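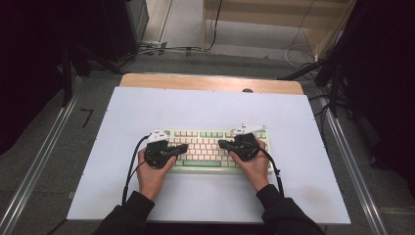
Two hand-held grippers over the keyboard, one in each hand.

Sunday, June 27, 2021

I have been putting off writing about data collection because every time I try, I end up sounding like the grumpy one at the back of the room. Fine. I'll be the grumpy one.

The pitch for hand-held grippers goes like this. You skip the robot. You give a person a pair of jaws with the same shape the arm will have later, you let them do the task on a table, and you record everything. People are fast, arms are slow, so you get far more examples per day. The Prenar folks have been saying this since December and the Valtau write-up says nearly the same thing with nicer plots.

I believe the first half. We have 2829 episodes on disk now for the keyboard set, and there is no way we would have that many by driving an arm around with a joystick. Each one is short: reach in, do the thing on the prompt card, back off. After a morning of it your thumbs hurt, but the folder fills up.

What I don't believe is that 2829 means much. I sat down last week and watched 300 of them in a row, at double speed, with coffee. A lot of them are the same episode. Same approach angle, same little pause before contact, same side of the board. When you get comfortable holding these things you find one way of doing the job and you stay there, and the cables help you stay there, since twisting your wrist far enough to try something else means dragging a cord over your arm. A model trained on that learns the habits of tired people.

The other thing I kept seeing was cheating. I don't mean on purpose. A human holding a gripper still has a human's wrist, and a human's shoulder, and eyes that know where the space bar is without looking. You tilt a bit, you roll a bit, you lean your whole body in. The arm we want to run this on can't lean. I ran a quick check of the wrist paths against its joint limits and 4 percent of the episodes can't be replayed at all. That sounds small until you notice that they bunch up in the far-row prompts, which were the ones we wanted most.

Then there is the keyboard. Pale green case, cream and pink and green caps, sitting on a white board. It's a nice keyboard. It is also the only keyboard in the set. I asked on the Ghauri mailing list whether anyone had tried one gripper policy across several boards and got 2 replies, both of which said "should transfer." Should is doing a lot of work there — I would like to see a black one on a dark desk before I say that word.

To be fair, Flangate's labeling tool has been decent. It catches dropped frames and it flags episodes where the jaws never close. It can't flag boring.

So I'm changing how I record. Fewer episodes per sitting, board turned between batches, and a prompt that sometimes asks for the left hand to do what the right hand always does. The count will go up slower. I also want a second keyboard, the uglier the better, and if you have an old office one with the letters worn off I'll pay postage.

Replay plots are half done. I'll put them up when I've fixed the axis labels.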